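Tangled String and Cord: Questions We Get

Is it worth untangling, or should I throw it out?
Depends what it cost you. We sell a 48-yard ball of plain cotton string at Flilbridge for less than a sandwich, and if yours has become a brick, buy another one. If it's hand-dyed, or the only length left in that color, keep reading.

Do detangling sprays work?
We doubt it. We tried the Vostgate spray on 6 snarled bundles and did another 6 with dry fingers. The sprayed ones smelled like pears. We stopped stocking it.

Where do I start?
Put the whole thing on a flat table with decent light. Don't pull on an end. Pulling is how a loose mess turns into a knot. Find the wide outer loops first and ease them away from the middle, a little at a time, until you can see what crosses what. 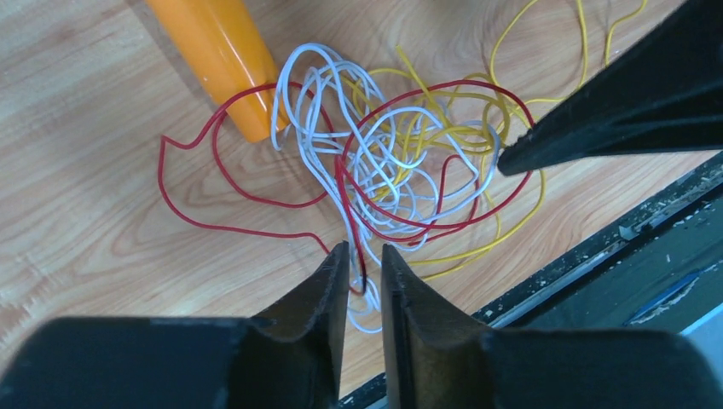
With more than one color, pick the one lying mostly on top and free that first. People like to attack the tight part in the center because it looks like the problem. Leave it. Half of it will let go once the outside strands are out of the way.

Should I use a needle or a crochet hook?
A blunt one, maybe. Sharp points split the strands, and then you have fuzz as well as a knot.

Can I just cut it?
Yes. The forums will tell you this is cheating. For gift wrap or garden ties, short pieces are fine.

Will a Jatport winder stop this from happening?
The box says "tangle-free for life." Ours jammed in February. It does make neat balls, but so does wrapping string around a piece of cardboard and tucking the end into a notch.

Can I store different colors together?
You can. Wind each one separately first, or you'll be back on this page.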